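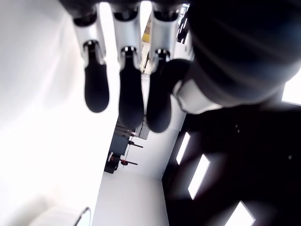
Porkard Home Tournament Chip Set, 500 pieces

Item no. 3256
Made for Istero by Mac Suibhne

The Porkard set is for people who play poker at home with friends and want chips that feel like the ones in a card room. It is enough for one full table, or for two small tables if you give each player a shorter stack at the start.

The chips are made of clay composite with a metal core. They have a slightly rough surface, so a tall stack stands well and does not slide when somebody pushes the table. The edge spots are moulded in the chip and not printed on it, and for this reason they do not wear off with shuffling. The value is shown on a paper inlay under a thin film. Please do not wash the chips in a dishwasher. A damp cloth is enough.

What is in the box

500 chips in five colours (values 5, 25, 100, 500 and 1,000)
Two decks of plastic cards, poker size, large index
One dealer button, one small blind button, one big blind button
Two cut cards
Carry case with lock and two keys
Sheet with hand rankings and a suggested blind structure

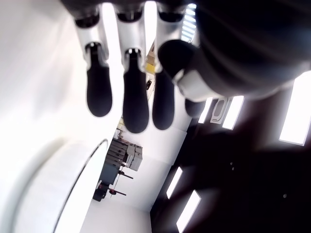
Three fingers and a thumb with black rubber fingertip pads.

Suggested blinds

The sheet in the case gives a structure for a tournament of one evening. Levels are 20 minutes long. If your group is new to the game, we advise to make the levels longer and to have a break after the fourth one. For cash games you can use the same chips, but agree the values before the first hand and write them down, especially when money is in play. Please check also the rules for private games in your country.

A set without printed values is available under item no. 2482. The chips are the same, only the inlay is plain. Many clubs prefer it, as they can decide the values for every event.

Cards

The two decks are the Jadis model with red and blue backs. They are fully plastic and bend back to flat after a long session. New decks can feel slippery in the first evening. This becomes better with use. Replacement decks are sold in pairs, item no. 3243.

Case

The case has an aluminium frame and a foam inside. When it is full it is heavy, so please carry it by the handle and do not hang it on a strap. The older case had a latch which opened too easily. It was changed in March, and all sets we send now have the new latch.

Delivery and returns

Orders are packed on the next working day. You can send the set back up to 33 days after delivery, if the card decks are still sealed. We pay the return postage only when the set is damaged or something is missing. In this case please write to us before you send it, with your order number.

Price list valid from 1 January 2022.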